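**Desach Open Day** is a yearly public showing of robot arms held at the Desach workshop in Jatevow. It takes place on a Sunday in August and is free to enter. The first one was set up by Lenuța Sârbu, who still runs the program with Nazmiye Çınar. The most recent drew 321 visitors.

## Program

Demonstrations run in four sessions, the first at 10 a.m. Each session has three tasks, all using small household goods: sorting cutlery, folding a cloth and handling a card holder. Visitors may ask for a task to be repeated. Talks are given in the side room by staff from Kumumden, a parts supplier.

## Card holder task

The card holder task was added at Çınar's suggestion. Thin plastic pages are hard for a gripper to separate, and a card in a clear sleeve offers little to hold.

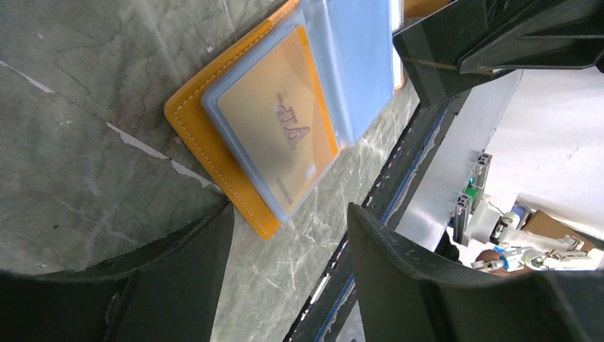
Attempts are logged by hand, and the log for all tasks stood at 2,076 entries at the close of the last event. Copies are kept at the Dewan library.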